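Kedcombe lab compares two grippers on door handles

07/10/2018

Engineers at Stilteteck in Kedcombe have finished the first part of a comparison between two grippers meant for robots that will have to open ordinary house doors. The tests were run in simulation, and the same work will be repeated on real doors in November.

The two grippers are the Trilness, a parallel-jaw model with rubber pads, and the Yap, which has three fingers and a softer grip. Each was mounted on the same simulated arm, with the same controller and the same speed limits, and given 1000 tries at the door task. A try was counted as good if the latch cleared and the door moved far enough for the arm's base to pass through.

Celeste Salgado, who heads the project, said the group wanted numbers before buying a second arm. "We had opinions about both of them and no data," she said. "The Trilness costs less and is easier to repair, so if it did the job we were going to stay with it."
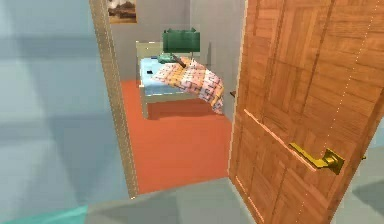

Lever handles gave the Trilness most of its trouble. It failed 342 times, nearly always by sliding off the lever before the latch was free, while the Yap failed in just over 30 of its tries. The simulated house has one wide paneled wooden door leading to a bedroom, with a gold lever that extends to the left from a square backplate, and Salgado's group used that door for the whole first round. The parallel jaws tended to close near the tip of the lever and lose it as the arm pushed down. The three-finger hand closed farther in and kept its hold through the turn.

The Yap was slower. It needed more time to line up its fingers, and on a few tries the controller stopped the arm when one finger touched the door ahead of the other two. Ryota Kubo, who wrote the controller, said he plans to loosen that limit a little before the next round.

Kubo also tried 2 camera positions, one at the wrist and one above the shoulder of the arm. The wrist camera gave better results with both grippers until the hand got close to the handle and blocked the view. The shoulder camera kept the handle in sight longer but was less exact about its height. A setup that switches from one to the other is being written now.

Round knobs were left out of this part of the work and will be added for the November tests. Salgado said the group will also try a set of longer pads on the Trilness before making a choice. The results so far have been sent to both gripper makers - neither has replied yet.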